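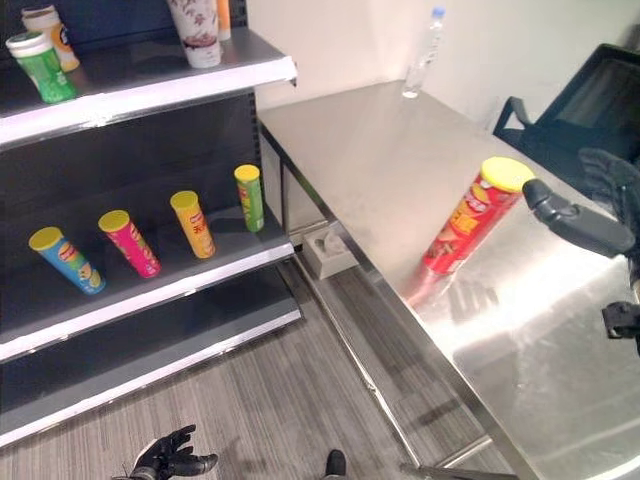 Section 3. Planning the Purchase and Preparing the Site

3.1 Before a Hatora handling unit is ordered, the purchasing department shall decide which surfaces the unit will serve and what will be placed on them. The purchase price covers the unit and its standard hands only; fixtures, test goods and floor work are budgeted separately. A practical minimum is one shelving unit and one separate table, so that transfer between two kinds of surface can be tested. Brushed steel, as on the table where the red Lay's canister stands, gives reflections of both the goods and the room lighting, and a site that intends to use such a table should include it in the acceptance test. Test goods should be of the same type and size as the goods to be handled in service.

3.2 Complete the following steps in order.

1. Measure each shelf and table that the unit will serve. Record the height of the surface, its depth, and the height of any front lip.

2. Enter the measurements on Form 591, one sheet per fixture.

3. Mark on the floor plan the area in front of each fixture that will be kept clear during operation. Allow at least 160 cm between the fixture and any furniture that cannot be moved.

4. State the floor covering on the same plan. Carpet, tile and sealed concrete are accepted. Loose mats are not.

5. Send the form and the plan to the site planning office, attention Gavin Innes, before requesting a quotation.

Note: Quotations prepared without Form 591 are provisional and may not be used for budget approval.
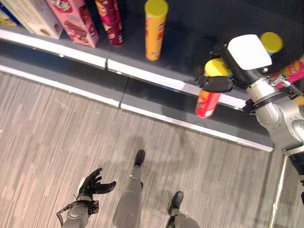

3.3 The budget for the first year shall be divided into equipment, site preparation, and consumables and spares. Funds should not be moved from the third heading to the first, even where a more capable hand or an added sensor is offered at the time of order. Reach is the item most often underestimated. With a can held out past the front edge of the shelf, as the gripper has the red one, the arm and everything mounted on the wrist need open space in front of the fixture as well as above it. Cables on the outside of the arm must be included when this space is calculated - the dimensions in the Hatora data sheet are for the bare arm.

3.4 To prepare the budget request:

1. List the equipment on the first page, with the supplier's quotation attached.

2. List all fixtures to be bought or altered. Rennie shelving may be ordered through the existing purchasing agreement.

3. Allow 80 hours of staff time for setup and operator training.

4. Add replacement finger parts and one spare wrist cable for each arm.

5. Obtain the signature of the equipment manager, Calum MacKinnon. Requests received after the end of June are held for the next budget year.

Caution: Do not order fixtures until the floor plan has been returned with approval. Altered fixtures cannot be sent back to the supplier.
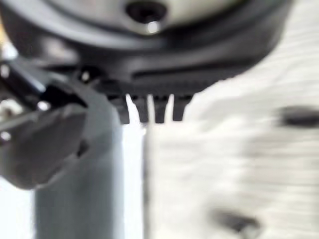
Figure 3-3. View at the gripper, with the finger assembly at left and the black housing above.

3.5 Wrist cameras are quoted as an option. Where they are ordered, include the mounting hardware and a service allowance in the same line of the request. Check the following on delivery:

1. The finger assembly moves through its full range without touching the camera or its cable.

2. All visible screws are seated. Do not tighten them beyond the value given in Section 6.

3. The serial number on the delivery note matches the one on the order.

Report any difference to the supplier in writing before power is applied. Units that have been powered on are treated as accepted.

Section revised February 19, 2019. Replaces all earlier planning instructions.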